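Hurkside and Montecinos are talking again, sort of

Quick one because I have to be out the door by 3 and I've been promising this post since May.

So. The letter. If you missed it, the mayor's office in Montecinos wrote to Hurkside asking to reopen the river talks, and Hurkside answered with one paragraph. One! I've read it maybe ten times now. "We take note of the communication and will give it due consideration." Anybody who grew up on either side of that river knows what due consideration means. It means see you next year.

For newer readers, the short version. Two towns, two countries, one bridge. The old cooperation agreement covered the bridge, the ambulance thing, and market permits for people who live on one side and sell on the other. It ran out and was never renewed. Officially both capitals are "studying the file." Meanwhile my cousin has to drive the long way around with a van full of onions.

Renato Lagos, who used to sit on the joint bridge board back when there was one, thinks the letter was a mistake. Too public. He says you don't mail a thing like that and hand it to the radio the same morning, you send somebody over for coffee first and find out what the answer is going to be. Fair point. I used to think so too. But coffee has been tried. Coffee was tried for years, and the agreement expired while everyone was drinking it.

Nahuel Cabral over at Nonum took the opposite line in his column and I'm closer to him on this, which I don't love admiting. His argument is that the letter puts a date on things. Before it, either side could say they were waiting for the other. Now there's an offer on paper with a signature at the bottom, and silence counts as an answer. I'd go along with most of that. Where he loses me is the part about the capitals. He thinks the foreign ministry will step in if Hurkside keeps stalling. Why would they? The whole bridge carries 370 permit holders. That's not even a rounding error to a ministry. Nobody at that level is going to spend a phone call on onions.

And before someone in the comments says I'm only blaming the other side - no. Montecinos did plenty wrong. The parking fee for foreign plates was dumb and mean and they knew it. They took it down, ok, but quietly, at night practically, and without a word of apology. If you want a neighbor to believe you've changed your mind, say so out loud. Hurkside people remember that fee. I was in a bakery there last month and the woman at the counter brought it up before I'd finished ordering.

Things I would do, if anyone asked, which they don't:

Split the ambulance part out. Sign that alone. It has nothing to do with permits or fees or whose flag is on which end of the bridge.

Give the market people a temporary pass for one season. See what happens. Probably nothing happens! Probably they sell vegetables.

Leave the bridge repairs for last since that's where the money fight is, and the money fight could go on until we're all dead.

Somebody started a petition in Iker, upriver, where they have no bridge at all but a lot of opinions. It had 162 names when I looked this morning. They want 1,000 before they hand it in. I signed. Not sure what good it does, and the wording is a bit much ("historic brotherhood" etc, we are two towns that argue about fish). But it's addressed to both councils, same text, same day, and I liked that. Most of what gets written about this is addressed to one side and meant to be overheard by the other.

Anyway. Next council session in Hurkside is supposed to have the letter on the agenda, item nine or so, after the streetlights. I'm going to try and get a seat. Renato says he'll come if his knee lets him. If they move it to closed session I'll post that too, even if it's just one line and a lot of swearing.

Comments are open again, I fixed the spam thing, I think. Be decent to each other. Somebody from the Hurkside side asked last time whether I'd print a reply if they wrote one, and yes, of course, send it and I'll put it up whole with no cuts. The same goes for anyone who thinks I've got the permit rules wrong, they changed so many times that I may well have there.

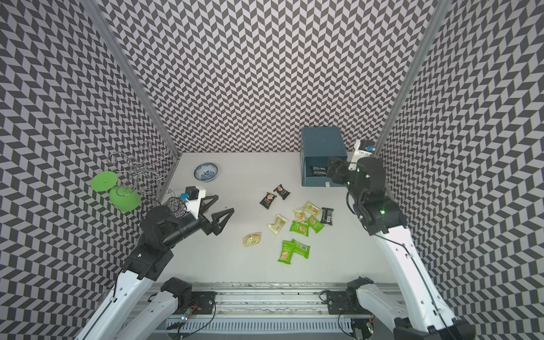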